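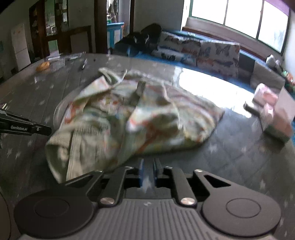 January, bail records project, working notes

Picked up where the last entry stopped. Goal for the day was to get one clean table of people held before trial at the two jails, Troker and Edeveck, and see how long each had been waiting for a first court date.

Troker sent 3,818 rows. After taking out duplicates there are 3,590. Nearly all the duplicates are the same booking entered twice, once at intake and again when the person was moved between housing units. Same booking number, different timestamp. Kept the earlier timestamp every time. If anyone disagrees, the dropped rows are in the side file and can go back in.

Edeveck is harder. They still export one sheet per court, and the sheets don't share columns. "Next date" on the district court sheet means the next hearing of any kind. On the magistrate sheet it means the next hearing where release can be argued. I had been treating them as the same thing, so the waiting times in the last entry are wrong for Edeveck. Crossed them out. Don't quote them.

Hand check: pulled 100 Troker bookings at random and read each against the scanned court docket. Slow, took until past 3 p.m. Problems found:
- charge code blank but the charge typed in the notes field
- release date earlier than booking date, looks like day and month swapped
- "held for other agency" marked on people whose hold had been lifted weeks before

The last one matters most. Those people count as not eligible for bail in the Gebretsadik method, so every stale hold makes the eligible group look smaller. I'd like a rule that a hold with no activity for 30 days gets flagged for a manual look. Not dropped, only flagged.

Still owe the same 100-booking check for Edeveck. Won't start until the column question is settled.

Reran the Gebretsadik steps on the cleaned Troker file. Median wait came out lower than before, and I don't trust it yet. The method starts the clock at booking, but weekend bookings at Troker get stamped when the clerk comes in, so part of the wait is missing. The arrest time is on the paper form. It is in the export too, under a column called ARR2, which I had skipped over as an address field. Need to rerun with ARR2 as the start.

Stalari (the scheduling software the courts moved to last year) has its own log of postponed hearings, with a reason code. Asked for read access again. Got a form back, same form as last time, with one new box about data retention. Filled it in - copy is in the shared folder. Without the log we can say a hearing moved but can't say who asked for it, and the public defender's office will want that split.

Bail amounts: left alone for now. A zero in the amount column can mean released on own recognizance or no bail set. Very different things. Please don't average that column.

To do
- rerun Troker from ARR2
- write to Edeveck about "next date", ask for the old column guide
- stale hold flag
- rename the side file, the current name makes no sense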